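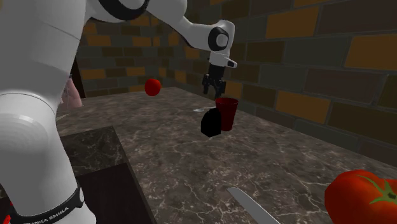

Arm over the marble counter, left-hand view.

Notebook, May. Booking preview trial, Jostari build. Entry by Siv Skjelbred.

09:40. Build loaded on the headsets. The purpose of this session was to establish whether a guest can inspect a hotel room, a dinner table and a museum ticket in one visit and complete payment without removing the headset. Rooms are supplied by Holline, restaurant tables by Rallis. Museum entry is still on placeholder data.

The Holline feed returned 1,657 room records, of which 1,143 carried a usable floor plan. The remainder open as a flat picture with the price beneath. This is acceptable for the trial but must be marked clearly to the guest before the room is chosen. Request to Holline for the missing plans has been drafted and not yet sent.

11:15. Table booking. Rallis holds a table for four minutes. With the headset on, reading the menu and turning to look at the view uses most of that time, and three bookings lapsed at the payment step. The message shown on lapse reads "Unavailable", and should state that the hold has ended and offer to renew it. Darik to be asked whether its payment window can open earlier.

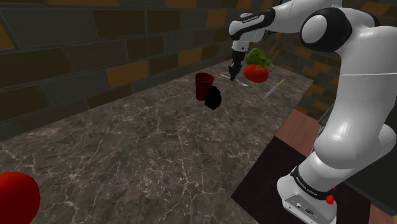 Same counter, right-hand view, gripper above the utensil.

14:05. Currency. Room prices follow the guest's home currency; table deposits do not. The basket therefore adds two currencies together and displays one total. Fault logged as serious. No outside testers are to be admitted until it is corrected.

Dates behave correctly across a month end. A stay moved by one night does not move the dinner booked with it, and the guest receives no warning. Colleagues are asked to give a view on whether the dinner should follow automatically. My own preference is for a prompt.

Outstanding: letter to Holline, wording of the lapse message, basket total. Headsets returned to the cupboard, chargers on.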